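Seven months with the Tultitgate two-arm kit

I promised back in June that I would write something about the Tultitgate once I'd lived with it for a while, and then the holidays came and went and I kept finding reasons to tinker with it instead of typing. So, January 9, 2023, a cup of tea, and a long overdue post!

For anyone new to this blog, the Tultitgate is a desktop kit from Bradovitz with two small arms, a gripper on each, and a little camera at the wrist. You bolt the arms down at the front of your own workspace, run the cables, and then teach the thing tasks by guiding it through them over and over. Bradovitz sells it bare or with the Duman software bundle. I paid the extra for Duman and I'm glad I did, though I'll come back to the manual, which I have feelings about.

Putting it together took me 11 evenings. The box claims a weekend, and maybe it is a weekend if you own a proper set of hex drivers and don't stop to label every single wire the way I do. The arms themselves went together beautifully. The holes line up, the screws bite, and there were spares of everything. The cables were another story. They're long, they're springy, and they want to be wherever the elbow is about to go. I've ended up leaving big loops in mine so nothing gets tugged when an arm reaches across to the far side, and I've stopped minding how it looks.

My test job for the whole review has been sorting toy bricks by color into a green tray with compartments. It sounds easy, and I thought I'd be done with it in a week — I was not. Bricks tip over, they get stuck together, and the odd-shaped ones have no obvious place to grab. But it's a wonderful way to get to know a machine, and I've gotten oddly fond of watching it.
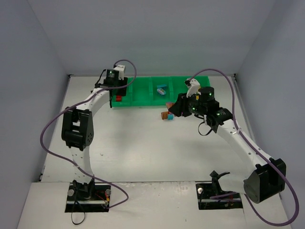
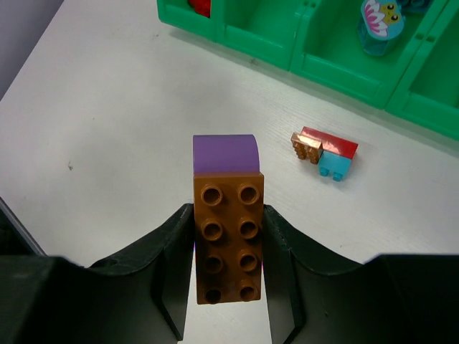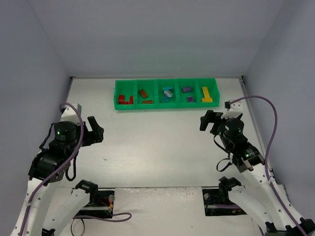
Brick sorting on the Tultitgate. The middle one is the close-up from the gripper.

The wrist view was the thing I expected to use least, and I look at it all the time now. From the overhead camera a grip can seem perfectly fine when one finger is only catching a corner. Up close you can see how the pads meet the sides of the brick, and that has saved me a lot of guessing.

I recorded 309 practice runs before I was happy enough to let the arms try on their own. Some of the early ones were dreadful, and I should have thrown them out sooner. Duman lets you mark a run as bad with one click, which I only discovered on page 7 of a manual that spends its first six pages on the warranty. Please, Bradovitz, move that up!

There's also an add-on called Ida, a monthly service where you upload your runs and they send back a trained model. I tried it for a month. The results were good and the people on the support line were patient with me, but at about $400 for the hobby tier I couldn't justify keeping it, and I've gone back to training overnight on my own computer. If you only have one task in mind and a deadline, it may well be worth it to you.

Would I buy the kit again? Yes, and I'd clear a bigger table first. Next I want to try folding washcloths, so if any of you have taught a pair of arms to handle fabric, leave me a comment and tell me which grippers you used.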